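Lists > Penry Learning > Archive > Handheld collection

Prev | Next | Thread | Author | Search

Print this message | E-mail this message

Subject: Re: how much mess do you leave in?
From: Seren Lewis
To: Penry Learning list

Hi Ynyr, hi all,

Great question, and I've been itching to write this up anyway, so apologies in advance for the length. Quoting the bit I'm answering:

> We've started our own collection at Lotton with two pairs of
> handheld grippers, mostly towels and tea towels so far. Everyone
> here has a different opinion about the background. One camp wants
> a plain table with a grey cloth on it and the same light every
> time. The other camp wants to go straight into people's houses.
> I'm somewhere in the middle and getting grumpy about it.
>
> Also, what are you doing about bad takes? We've been deleting
> anything where the fabric slips, and we're losing a lot. And how
> long is one episode for you? Ours are all over the place.
>
> Ynyr Rowlands

Go into the houses! I'd say that twice if the list software let me use a bigger font.

We spent our first stretch at Dridton doing what your plain-table camp wants. Grey cloth, one lamp, blinds down, the same two shirts. The numbers were lovely. The policy learned to fold those two shirts on that cloth under that lamp, and the first time we ran it on somebody's actual bed it went for a crease in the doona cover and tried to fold that. I was thrilled, to be frank, since it told us exactly what was missing, but my colleagues had been up since early and weren't so keen on the lesson.

So now the rule is that nobody tidies for us. We ask people to collect wherever they'd normally fold their washing, which for most of them is the bed, and we ask them to leave the room as it is apart from anything with a name or an address on it. Bags, cups, tissues, whatever's on the bedside table, it all stays. The model has to find out for itself that the shirt is the thing that matters, and it can only find that out if there's plenty of other stuff around to ignore.

We have 1410 accepted episodes of garments on beds as of this week. That's not big by anyone's standards, but the spread of rooms has done more for us than the number has. When we trained on a slice from only two rooms and compared it with the same size slice taken from 14 rooms, the wide slice was better on every bed we tried. It was a bit worse on the old grey cloth. I can live with that.

Now, bad takes. Please stop deleting your slips! Keep them and tag them. We use three tags:

clean - everything went as intended
recovered - something slipped or was grabbed wrongly, and the person fixed it and carried on
abandoned - the person gave up or was interrupted

The recovered ones are gold. If the only thing a learner ever sees is a sleeve being picked up properly first go, it has no idea what to do with a sleeve it has dropped. After we put the recovered takes back in, the robot began having a second go at a missed corner, where before it would carry on folding thin air with enormous confidence. (I do miss watching that a little.) Abandoned takes we keep on disk but don't train on for the fold itself. Teltura, our labelling tool, lets you cut an abandoned take at the last good moment, and the first half is often perfectly usable as a grasping example.

One caution on recovered takes. Don't let people fake them. We tried asking for deliberate drops and you could pick them every time. The hand hesitates, lets go far too neatly, and then goes straight back to the right spot. Real slips are untidier, and you'll get plenty without asking for any.

On length, we settled on one garment per episode, starting with the fabric down and both grippers clear of it, ending with both grippers clear again. Most shirts come in under a minute once a person has had some practice. We cap a session at 15 garments and then make them have a cuppa. Past that the grip gets lazy and everything's done from the wrist, and you can see it in the trajectories before the person notices it in their hand.

A few smaller things, in no order:

Throw away each person's first handful. Everyone squeezes too hard to begin with and drags the cloth along when they mean to lift it.

Vary how the garment starts. Ours used to arrive laid out flat with the collar at the top because that's how polite people put a shirt down. Now we ask for flat, on the diagonal, inside out, or dropped from shoulder height. Write down which one it was, you'll want it later.

Don't forget boring colours. We had loads of bright shirts early on because people picked their favourites, and then dark fabric gave us no end of grief. Folds in a black shirt are hard to pick out and the edge of a dark fingertip can vanish straight into it. Once we saw that, we asked everybody for their plainest dark tees. They had heaps of them, it was only that they hadn't thought they'd be interesting.

Check the view from the gripper before each session, even if you only moved it from one room to the next. We lost an entire morning to a lens with hand cream on it.

Don't over-instruct. Our first guide ran to pages and told people which corner to take first. Everybody folded the same way and the data was as stiff as a board. The present guide fits on a card: start clear, use both hands, fold it the way you would for your own drawer, finish clear. We get at least four different styles of T-shirt fold out of that, including one with a roll at the end which I've since taken up at home.

Two-handed work needs its own check as well. It's easy to end up with one busy gripper and one that floats about in the corner waiting. For shirts we want to see both of them holding fabric for a decent part of the episode, so we plot the opening of each one over time and look at the overlap. It takes a couple of minutes per session and it has saved us more retakes than anything else on this list. If someone's left side is doing nothing, a quick word usually sorts it out.

As for your grumpiness, Ynyr, I think the middle position is fair enough for calibration and for nothing else. Keep the grey cloth for checking that the hardware still agrees with itself. We run a short set on ours each January and again whenever a part is swapped, and those never go in with the training episodes. Everything the learner sees should come from where people live.

I'm more than happy to share our card and the tag definitions if they're any use to you. I'd also love to see how you're handling towels, because ours are dreadful. The thick ones won't stay between the fingers at a corner and the thin ones come up in a bunch. If anybody else on the list has cracked towels, please speak up, I'd read every word of it.

Last thing, since you asked off-list which garment I'd start a new person on: a T-shirt, every time. It has sleeves, so there's a reason to use the second hand, and it's forgiving if they grab a bit too much. A good early grasp doesn't need to be elegant either. With a black tee lying on the diagonal, a fold pinched up over the fingertips on one side and the edge of a sleeve clamped on the other is plenty to be going on with, and the learner gets two points of contact on one piece of cloth. A striped sheet underneath is a bonus in my book, as there's all that pattern for it to learn to leave alone. Get people comfortable with that much before you hand them anything with buttons.

Cheers,
Seren
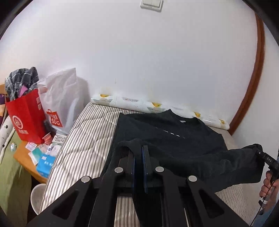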